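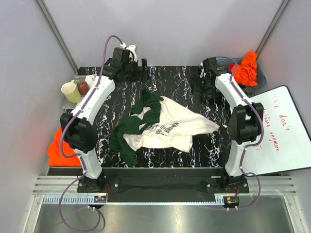
*Two arms, one T-shirt waiting to be folded.*

## Budgeting for a folding bench

I love this stuff, and I still say price the table first! Ours at Clullow came to 1,285 all in, on top of the arms, and the surprises were all small.

- **Measure with the arms spread wide.** Lorne Ross drew ours up with them tucked in and we had to buy a second top.
- **Put money aside for cables.** Get them long enough to loop freely at full stretch - a tight one will spoil your week - and order a spare pair.
- **Pick a dark top if your washing is mostly pale.** A white shirt shows up beautifully on black.
- **Buy bins early.** Any cheap plastic one will do for cloths.
- **Save old T-shirts.** Contrast sleeves are brilliant practice, and charity shop ones cost next to nothing. We keep 12 on the go.
- **Allow up to 11 weeks for delivery.** Adaeze Balogun rings the supplier every Monday, and I'd copy her.

Grippers wear, so leave a bit over for spare fingers in April.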